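Why Do Some Things Feel Soft?
Touch and Materials, Page 4

Put your hand on a blanket. Now put it on a table. You can tell them apart with your eyes shut. Your skin is full of tiny sensors that notice pressing, rubbing, heat and cold. They send messages along your nerves to your brain, and your brain works out what you are touching.

Your fingertips have a great many of these sensors packed close together. Your back has far fewer. If a friend touches your back with two pencil tips held close together, you may feel only one.

What makes something soft?

A soft thing changes shape when you press it. A hard thing pushes back and stays the way it was. Softness depends on what a thing is made of and also on how it is put together. A single thread pulled tight is not very soft. Thousands of loose threads with air between them are.

Air does a lot of the work. When you squeeze a fluffy towel, you push air out of the gaps between the threads. When you let go, the threads spring up and air moves back in.

Fluffy fabric

Fluffy fabric has lots of short threads standing up from its surface. These threads are called the pile. When you stroke them, they bend over. Stroke them one way and the fabric feels smooth. Stroke them the other way and it may feel rougher and look a little darker, as the light hits the threads differently.

Plush is a fabric with a long pile. It is often used for stuffed toys. Fleece is fluffy too. It is made by brushing the cloth until the surface turns fuzzy.

Sponges

A sponge is full of holes. The walls between the holes are thin and bendy, so the sponge squashes easily. Water can get into the holes as well, and that is how a sponge soaks up a spill. Some sponges come from animals that live on the sea floor. Most kitchen and bath sponges are made in factories from plastic foam or from plant fibers.

Thin fabric

Lace and other thin curtain cloths bend very easily, but they don't squash much. There is hardly any air inside them to push out. People might still call them soft. We use the same word for things that squash and things that bend.

Try it: a touch collection

You need a blanket, a few soft things from around your home and a partner. Ask a grown-up before you borrow anything.

1. Spread the blanket over something low and flat.
2. Lay your things on top. Leave space between them.
3. Close your eyes. Your partner hands you one thing at a time.
4. Say whether it is fluffy, smooth, bumpy or springy. Then guess what it is.
5. Swap places. 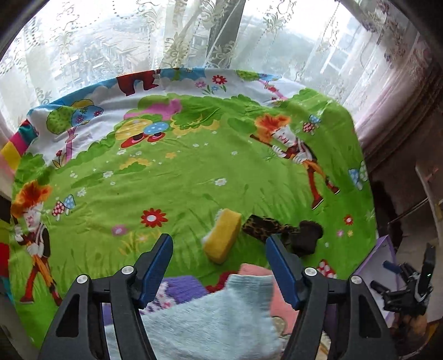

Venano wrote to us after trying this and said the sponge was too easy, because you can feel the holes, but two fluffy things were hard to tell apart until you rubbed them on your cheek. Cheeks are good at feeling light touches, so that is a fair way to check.

You can make the game harder by wearing socks on your hands. The cloth spreads out the pressure and hides the small bumps, so your brain gets less to go on. Squashing still works through a sock. Stroking doesn't work nearly as well.

Words to know

Nerve: a pathway that carries messages to and from the brain.
Pile: the short threads that stand up on a fluffy fabric.
Fiber: a very thin thread.

Next page: Why Does Metal Feel Cold?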